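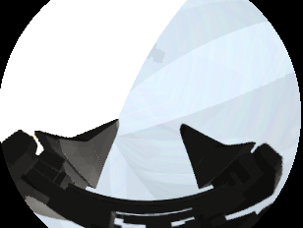

SKASTNESS, 6/23/19. The Skarura research institute today announced results from a study of how robot arms can learn to pick up small objects entirely in simulation. The work was carried out with the software firm Guillot and uses a training method called Platano, which changes the look of the simulated room between attempts while keeping the physical task the same.

Under the method, wall patterns, lighting and surface shades are drawn again at the start of each attempt. A control policy trained this way has less opportunity to rely on a particular background and must learn from the shape and position of the objects themselves. The study team ran 3,248 simulated attempts, divided between a fixed room and rooms varied by Platano. Policies trained in varied rooms failed to complete a grasp in 25 of 144 test attempts carried out in settings they had not met before.
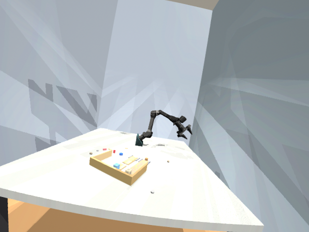 Platano gives each simulated task two camera views, one covering the whole workspace and one placed close to the gripper. Both are rendered at the same step and passed to the policy together. The workspace used in the study is kept simple, with a jointed arm on a white table and an open wooden tray holding small blocks, while the walls behind it carry the streaks and angular shadows that the method varies. Further small objects are set out on the table beyond the tray, so the policy must deal with targets both inside and outside its walls.

"A policy that has only met one room will often treat that room as part of the task," said Deok-su Han, who led the study at Skarura. "We wanted a training procedure that removes this habit early and at low cost."

Na-rae Bang, head of simulation at Guillot, said the companies would continue to work together on trials with physical equipment. "The results apply to simulation only at this stage, and we are careful to present them as such," she said.

A technical report, written by Han, Bang and Eero Lindqvist, is available from Skarura on request. Press inquiries should be directed to Chantelle Pretorius, Office of Communications, Skarura.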